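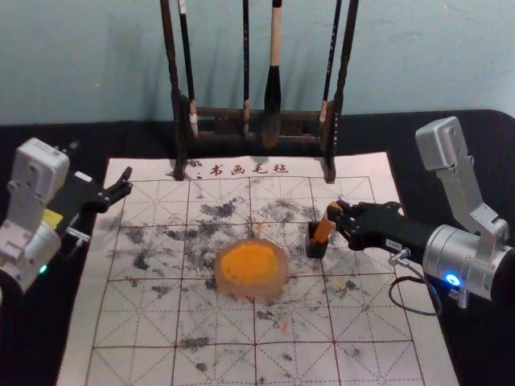
Notes for the desk talk, Holroyd evening group

Start with the felt. Grid printed in red, diagonals dashed, title along the top edge: 书画毛毡, calligraphy and painting felt. Point to the ink stains. Most of them sit in a band below the printed words. Say that a stained felt still works. I have had mine from Denitz for 14 years and have washed it twice, in cold water.

Seal paste next. Orange, in a round pot. Stir it before use, close it after. Keep this short — people always ask about seals and we have 2 talks on them already.

Then the rack. Four brushes, tips down. Let people look at the dragon before going on. 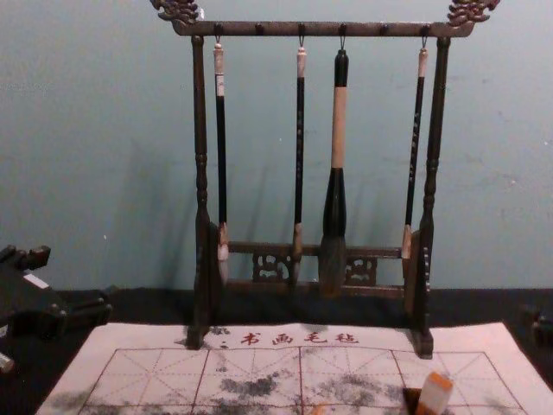
The third brush from the left is the big one, for large characters. The slim ones are for smaller work. Rinse, squeeze, shape the tip with your fingers, hang. Do not put a cap back on a damp brush.

Mention storage. At Fosungate we kept ours flat in a drawer and lost several to mold over one June. Hanging takes up more of the table but I would not go back.
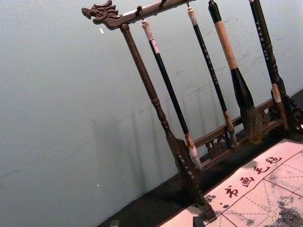 Jamie Treloar's view is that a rack matters less than the rinse, and that a brush put away with ink in the heel will split wherever it hangs. Read this out and ask for hands.

Pass the paper samples. Break at 8:15.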